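Automatisation et travail, séance 4 : le bras et la cave
Notes de cours, module « Organisation du travail », Teodor Michalski 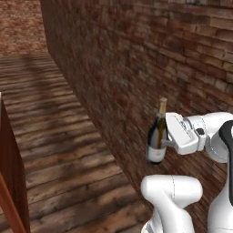 1. Le cas étudié

Nous partons de la maison Sleiman, négociant en vins, et de son entrepôt de Sulum. Quatorze personnes y préparent les commandes des restaurants et des cavistes. Le projet de bras robotisé a d'abord été monté en simulation, et c'est une chance pour nous : on peut discuter du poste de travail avant que quoi que ce soit soit boulonné au sol !

Tâche retenue : saisir une bouteille debout, près d'un mur, et la déposer dans un carton. Cela paraît minuscule. Regardez pourtant tout ce qu'un préparateur règle sans y penser : l'angle d'approche, la force de la prise, l'étiquette à ne pas froisser, le mur à ne pas toucher. Sur le rendu, la pince arrive par le côté et le doigt appuie sur le verre juste au-dessus de l'étiquette. Ce choix de hauteur est passionnant, parce qu'il traduit en géométrie une règle de métier que Stanisława Żak, préparatrice, formulait ainsi en entretien : « On ne prend jamais une bouteille par son papier. »

2. Tâche, poste, métier

À bien distinguer, car on les confond dans presque toutes les copies.
Tâche : prendre, déplacer, poser. C'est elle qu'on automatise.
Poste : l'ensemble des tâches confiées à une personne pendant son service, avec les imprévus et les coups de main aux collègues.
Métier : ce que la personne sait, et ce que les autres reconnaissent qu'elle sait.

Chez Sleiman, une commande moyenne d'août compte 100 bouteilles, et la journée la plus chargée du mois a atteint 845 bouteilles. Le bras en prendrait 515 selon le scénario du bureau d'études Prorken. Restent les magnums, les flacons fragiles, les cartons dépareillés, bref les cas difficiles. Le poste s'allège pour les épaules et se densifie pour la tête (relire ici le texte d'Elżbieta Żak sur la fatigue de surveillance, distribué à la séance 2).

3. Ce qui change pour l'équipe

Le rythme. Qui le fixe quand la machine alimente la table d'emballage ? Les préparateurs ont demandé un bouton de pause à portée de main, et ils l'ont obtenu dans la deuxième version du plan.

L'apprentissage. Les nouveaux commençaient par les bouteilles standard. Si le bras les prend toutes, par où débute-t-on ? Riet Hoekstra propose de réserver une allée aux débutants. Je trouve l'idée très belle, et le coût reste à discuter.

La reconnaissance. Régler une prise, repérer une dérive, relancer un cycle : ces gestes nouveaux doivent figurer dans la fiche de poste et dans la grille de salaire.

4. Pour la prochaine séance

Lire le compte rendu de Baiba Jankauskaitė sur l'atelier Clenurness, pages 3 à 9. Choisir ensuite une tâche que vous avez faite vous-même, en stage ou l'été, et noter en une page les règles que vous suiviez sans les avoir jamais écrites. Nous commencerons par lire vos pages à voix haute, par groupes de trois.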